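Speaker notes: Springs, and why we quit guessing at them
Shop owners' evening, 13th February 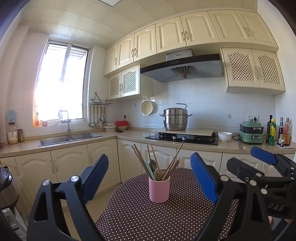
Polyxeni Moschos wrote back when I sent the outline around, and her note was short: please don't do an hour on wire grades, tell them about the batch that came back. Fine. So I'm starting with the batch that came back.

Opening (keep it loose, let people sit down)

Hi everybody. I make compression springs. Also extension springs and a few torsion springs, when someone asks nicely, but compression springs pay the rent. I've been at Papadakis since 2009 and I started on the coilers, so if I slip into shop talk, wave at me.

The batch

A customer called Fovomport ordered 600 springs for a valve. Music wire, closed and ground ends, nothing strange. We coiled them, ground them, checked the free length, shipped them. And 36 came back! They'd gone short. You put one next to a fresh one and it was plain as day, the thing had shrunk.

(Pass around the two springs here. Get them BACK this time.)

What we'd done was skip the preset. Somebody on our side read "set removed" on the drawing and figured it was a note for the customer. That somebody was me — I'll say it before Olanrewaju Ajayi does it from the second row.

What presetting is, quick version

You coil the spring a bit longer than you want it. Then you squash it solid a few times and it settles down to the length on the print. After that it mostly stays put. Skip it, and the spring does its settling inside the customer's valve, on the customer's time.

Slow down here. Last time I ran through this part and got a lot of blank faces.

Stress relief

Same job, different mess. After coiling, the wire is full of stress from being bent, so it goes in the oven. We had one oven then, the old Allham, and the dial and the inside of it did not agree. We'd been trusting the dial. I put a probe in the back corner and another one by the door, and the two readings were so far apart I thought I'd plugged one in wrong (I swapped them to check, same story).

So now we do a probe run each March and tape the chart to the oven door. It takes a morning. Ask if anyone here does it more often, I'd really like to know.

Drawings

My big ask for the buyers in the room. Please give us the load at a working height. A lot of prints come in with wire size, outside diameter, number of coils, free length AND rate, all with tight tolerances, and then we've got no room left to move. If the load is what matters, pin down the load and let us play with the coils or the free length.

Also tell us what it goes in or over. A spring gets fatter when you compress it. Only a little, but if your bore is snug it'll rub, and then you're calling me about noise.

The Leltance job

Skip this if we're past the half hour. Extension springs, hooks breaking at the bend. We opened up the bend radius and changed 2 things on the looping tool, the pin and the stop. Sketch it on the board, people like the board.

Questions

Someone will ask about stainless. Yes, it costs more, and no, you can't swap it for music wire at the same size and get the same load. Run the numbers again or send the print to me and I'll run them.

Leave the sample box by the coffee.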